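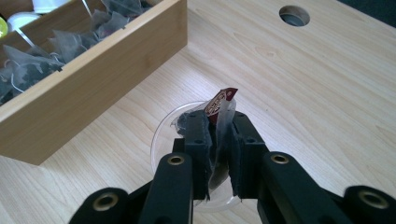 Open Day at the Wenside Police Records and Evidence Building

11/05/2024

I have lived in Wenside since 1993 and must have driven past the evidence building a thousand times without once wondering what went on inside it, so when the department announced its open day I put my name down the same evening (and my husband's too, though he claims he was never asked). We were put in the second group of the morning, with Sepehr Nazari as our guide. He spent years on patrol before he moved over to evidence, and he seemed pleased to have company.

We started at the intake counter, where officers hand things over at the end of a shift. Every bag gets a label, a signature and a spot on a shelf, and if the label and the form don't match, the officer has to stay until they do. Sepehr told us about a bicycle that went back and forth for most of a night over one wrong letter in the serial number. I liked him very much for telling it against himself - he was the one who had written the letter down.

The storage room is colder than you would think, so bring a sweater if you go. There are 412 shelves, all numbered, and a wire cage at the far end for anything tied to a case that is still open. We weren't allowed in the cage, of course, but Elaheh Fallahi stood by the door and answered questions for a good long while. A boy in our group wanted to know if there were any swords. There was one, from a burglary, and it is going back to its owner in April.

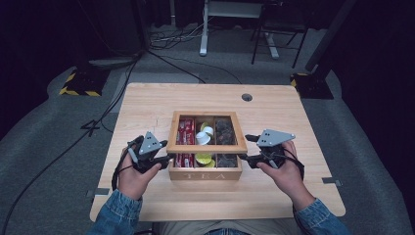
Fingerprints came next, and this was the part I had been looking forward to all week. Ehsan Ebrahimi runs that bench, and he explained that the trick is choosing the powder to suit the surface, and then having the patience to use hardly any of it. Smooth, shiny things are the kindest to work with and bare wood is much harder, and he said to think of a wooden tea box with a glass lid, the sort with TEA across the front and little compartments inside. A burglar who lifts the lid to see what's in there may leave a lovely clear print on the glass and next to nothing usable on the case. I have looked at every box in my kitchen differently ever since!

We finished in the meeting room with Davoud Kermani, who handles the calls that come in after a break-in. He was frank that most small burglaries are never solved, and that what helps most is a list of serial numbers kept somewhere other than the house. He also asked people not to tidy up before an officer comes, however much they want to. My neighbor did exactly that last winter, poor thing, and swept the whole hallway.

The tour took roughly 9 minutes longer than planned, all of it our fault for asking so many questions. Parking is behind the building, and you will need photo ID at the front desk.

Related stories
Ride-along notes: an evening on the Qiu Street beat
Bike theft: what to write down before it happens
A morning at the Marneletti courthouse

Contact us | Copyright Wenside Neighbor | Back to top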